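Small tabletop whiteboard, bought in July for 12 pounds

I use this board on my desk for short notes and for the lessons with my nephew. It is light and takes little place. The angle can be changed - I like it a bit leaning back.

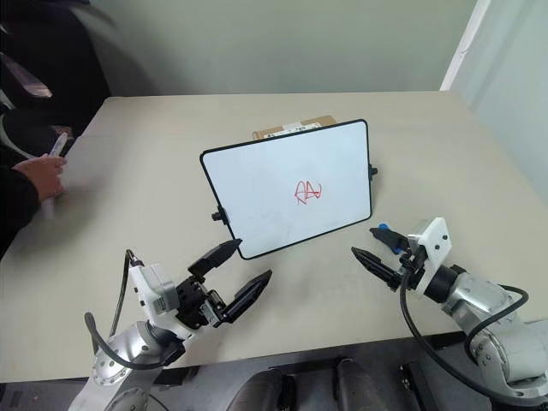 The board with red marker, some grey left from earlier wiping.

Red comes off well with a dry cloth, but black leaves a grey shadow after one night. For the price I am content. Four stars.

Wing-yan Chow

Last updated: October 2019
20 shares | 3 comments
Contact | © Trurcombe | Back to top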